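News from the Robotics Club: Two Arms, One Coffee Cup

Hello again from the far end of the hall! It's been a while since the club had a spot in this newsletter, mostly my fault, so I'll try to catch everybody up without going on forever (no promises).

The big thing this fall is the two-arm project. Last year we did everything with one arm, and we got pretty decent at it. Pick up the block, move the block, put the block in the bin, everyone claps. This year the students voted to enter the Tarigan Challenge, and the Tarigan rules say you need two arms working together on something you'd find in an ordinary kitchen or office. We have 21 students signed up, our biggest group so far, and they split themselves into teams within the first ten minutes. One team took on plates. One team wanted to fold a dish towel, bless them. And the third team, the one I've ended up spending most of my afternoons with, picked the coffee cup with a straw.

The idea sounds so simple when you say it out loud. One arm holds the cup steady, the other one picks up the straw and puts it in through the lid. I could do it half asleep, and most mornings I do! But try writing down every single thing your hands do when you put a straw in a cup. How hard do you squeeze? Which hand gets there first? What do you do if the cup tips a little? The team filled a whole whiteboard with this stuff and then ran out of whiteboard.

We settled on Flesasach for the software, which is free for school clubs and has a nice way of letting you run both arms off the same clock. Before that we were using two separate programs and sort of hoping. Now when somebody types "close left," it's the left one that closes. (We did have a long argument about whose left. It's the left as you stand at the table, and it's written on a piece of tape stuck to the laptop.)

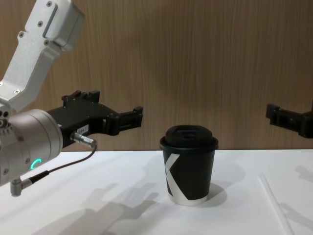 Squeezing has been the hardest part so far. Paper cups are soft, and the grippers don't care one bit. Our first setting was much too strong and we crushed three cups before lunch, lids popping off and everything. Then we went too gentle and the cup just slid down and sat there looking at us. One of our ninth graders came up with the trick of closing the fingers in tiny steps and stopping as soon as the motor starts to push back, and that got us a good hold on most of our tries. I was so proud I almost forgot to write the number down!

The straw is still giving us trouble. It lies flat, it rolls if you breathe near it, and the fingers have to come in really low to grab it. The team is testing two ways right now. In the first, one arm nudges the straw to the edge of the table so that it hangs over a little and is easier to grab. In the second, you go straight down from above, very slowly, and take it in the middle. I like the first one. The students mostly like the second one, and they're the ones doing the work, so we'll see.

A couple of practical notes for families. We meet after school until 5:30, same as last year, and the side door stays unlocked until then. Students need closed-toe shoes and long hair tied back when the arms are switched on, and yes, that goes for visiting brothers and sisters too. Safety glasses are in the blue bin by the sink. If your kid is new, please send back the Weronine form (the yellow one), which is the account they use to save their code. I'm still missing some 14 of those, and without an account they have to share a login, and then somebody's work gets saved over and I get a very sad email.

We could also use paper cups! Any coffee shop kind is fine as long as it comes with a lid, and please rinse them out first. We go through more than you'd think, and the students want to practice with different sizes and different lids, in case the judges bring their own. Straws too, paper or plastic, straight ones only for now. Bendy straws are a spring project.

The plate team and the towel team want their turn in these pages, so I'll write them up next month. The towel has been folded in half once so far, and there's a video if you ask them for it.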